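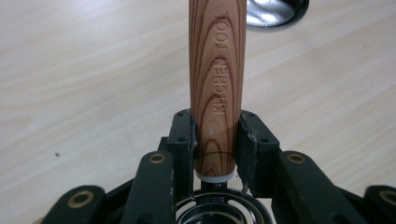

Subject: Re: [kultwood-swap] Rolling pins and wood handles

On May 6, 2024, a list member in Nelusthorpe wrote:

> I have a box of old wooden spoons and a rolling pin from a house
> clearance. They feel dry and a bit fuzzy. Can I use olive oil on them?
> Also, is it worth sanding first?

I would skip the olive oil. It goes rancid and the spoons will smell by summer. Food-grade mineral oil from the drugstore is fine -- the store brand works as well as any.

Yes to sanding, but only lightly. Wipe them with a damp cloth, let them dry overnight, then go over the fuzz with 220 grit. Put the oil on with a rag, leave it 60 minutes and wipe off what hasn't soaked in. I do 2 coats on spoons and more on a rolling pin.

Don't soak any of them in the sink afterward.

I can bring my spare oil to the Plurkley swap if you're coming.

--
Kultwood list, plain text only please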